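The woman who wants you to stop balling your socks

I nearly didn't go and meet Treasa Rafferty, and I'll tell you why. I had a basket of washing on the bedroom floor that had been there since Friday, and the idea of spending a morning with someone who runs laundry workshops made me feel like I was off to the dentist without having flossed.

She was at the door before I'd found the bell, in odd socks. One green, one mustard. "Don't say anything," she said. "I've been up since five and I got dressed in the dark."

So that was me won over!

Treasa runs Pomimier, which began as a Tuesday-night thing in her kitchen and now fills the back half of a converted shop in Astgate. There's a kettle, a rail, shelves of other people's odd socks (more on those later) and a lot of pale wood. She used to work in the linen room of a big hotel, where she folded for eleven years, and she still can't stay in one without refolding the towels. "My husband's given up," she told me. "He just goes down and waits in the bar."

I asked her how anyone gets from hotel sheets to teaching grown adults about socks, and she laughed for quite a while.

"Sheets are easy. A sheet's a rectangle. I'd have people come along to learn fitted sheets, because everybody thinks that's the hard one, and at the end they'd hang about putting their coats on and say, very quietly, what do you do about socks? Every time. So I thought, right, well, we'll do socks."

The first sock morning had six people at it. One of them was Pádraig Ó Néill, who'd been widowed that winter and had never in his life done his own washing. He now helps run the Saturday sessions and has opinions on pegs that I won't repeat in full (he is firmly against the wooden ones with the spring, and he went on about it through a whole cup of tea).

Her method starts with laying them out. Flat on the table, one row, toes towards you, before you pair a single thing. I said that sounded slower than what I do, which is grab two that look similar and hope for the best.

"And how's that going?" she said.

Fair enough.

"You're looking for a match in a heap," she went on. "You pick one up, you rummage, you find something close, you put it down, you've lost the first one. If they're all lying there in front of you, your eye does it. You see the two greys straight off. And you see the ones that haven't got a partner, and you can stop hunting for it, and have your tea."

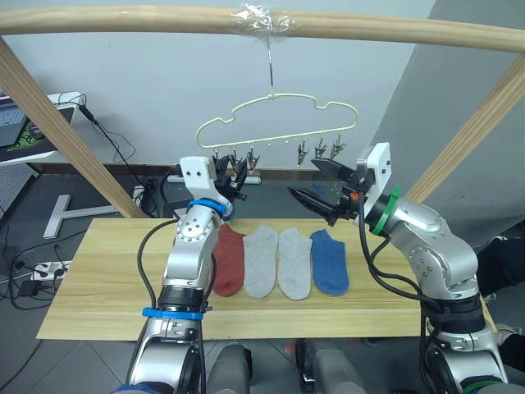 Four on the table at Pomimier: a red, two greys and a blue, with the clip hanger waiting behind.

The hanger is her other great love. She has a few of them, the sort with little metal clips along the bottom bar, and she picked up her first one while visiting her sister and carried it home on the plane in her handbag. I'd always thought of them as something for baby clothes. Treasa uses them for everything small, and she's fairly strict about how.

"Clip them by the cuff or by the toe, I don't mind, I know people fall out over it. I do the toe. The elastic's in the cuff and I don't want a clip sitting on it. My friend Ailbhe does the cuff and she's been wrong for twenty years and we're still friends."

I rang Ailbhe Ó Riain afterwards to get her side, as you do. "The toe gets a pinch mark and then you've got a wee dent sticking up in your shoe," she said. "Tell her I said that." I have now told her. There was a long silence and then she asked if I wanted another biscuit.

What they do agree on is pairs going up next to each other. If you've already laid out the row, you just lift them off in order, and when it's time to put them away you're not sorting all over again. I've been trying it at home this week, and I'll admit that it works beautifully for my own socks and falls apart completely when I get to my son's, which are all black and all very slightly different lengths. I put this to Treasa as a serious problem.

"Oh, buy all the same ones," she said. "Or stitch a bit of coloured thread in the toe. Or let him wear odd ones, he'll live. Look at me."

Then we got to the balling. I am a baller. I tuck one cuff over the other and make a little potato, and so did my mum, and I'd never given it a moment's thought. Treasa went quiet when I told her, the way a doctor does.

"It stretches the cuff. One of them, always the same one if you're a creature of habit. Then you wonder why your left sock's down around your ankle by lunch. Lay one on top of the other, fold it in half, stand it up in the drawer. Done."

"What about ankle socks?" I asked. "There's hardly anything to fold."

"Same thing. One on top of the other, over once. They're my favourites, the little ones. They behave."

Now, the odd socks. There's a shelf by the window with a tin on it (an old Beddoe shortbread tin, very dented) and a row of boxes underneath, sorted by colour. People bring in their singles and have a look for a match. I thought this was a joke until she showed me the notebook. They've had 553 socks through since last August, and 151 of them have gone home in a pair.

"They're not the original pair," she said, when she saw my face. "Well, a couple were. Saoirse Madigan found her own sock in there that her daughter had donated. But a navy sock's a navy sock. If it's near enough and you're happy, off you go."

The ones that never find anybody get turned into dusters, or sent out to a dog shelter in Plidunby, where they're knotted up for chewing. She'd like to get to 1000 through the boxes by next summer, and she's thinking of having a cake.

I asked whether she minds that it's a bit of a silly thing to be known for. She was wiping down the table at the time and she didn't stop.

"My nan did the washing for nine people with a mangle and a line across the yard. She'd sit down in the evening with the whole lot in her lap and pair them while she listened to the radio, and you weren't to talk to her. It was the only time she sat. I don't think it's silly. I think it's a nice ten minutes if you let it be."

She does it herself with the radio on, same as her nan, though she'll let you talk. While I was there we did a whole basket between us, me at one end and her at the other, and we got on to holidays and bad knees and the price of butter, and I clean forgot to take notes for a good chunk of it. Sorry to my editor, Róisín Mac Mathúna, who wanted more about stain removal. (Treasa's advice on stains is cold water and get on with it.)

When I left she gave me a clip hanger in a paper bag and made me promise to use it. It's over the bath as I write this, with my gym socks on it. By the toe, Ailbhe, sorry!

Sock mornings at Pomimier in Astgate run on Saturdays from 10 am. Bring your singles, and a mug if you're fussy about mugs.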